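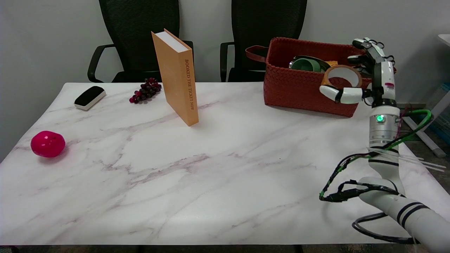
We rewrote our bench rules at Rondale in July, and they are down to 3 that people will follow. First, cables: anything hanging off the wrist gets tied back before the arm moves. The black one looping out over the marble and the green one past the wrist are the sort I mean. Second, speed stays under 70 mm a second near the basket. Third, whoever starts a run keeps a hand by the stop button until it ends.

Wojciech Czarnecka wanted a fourth rule on logging every fault. We're trying it for 100 runs first.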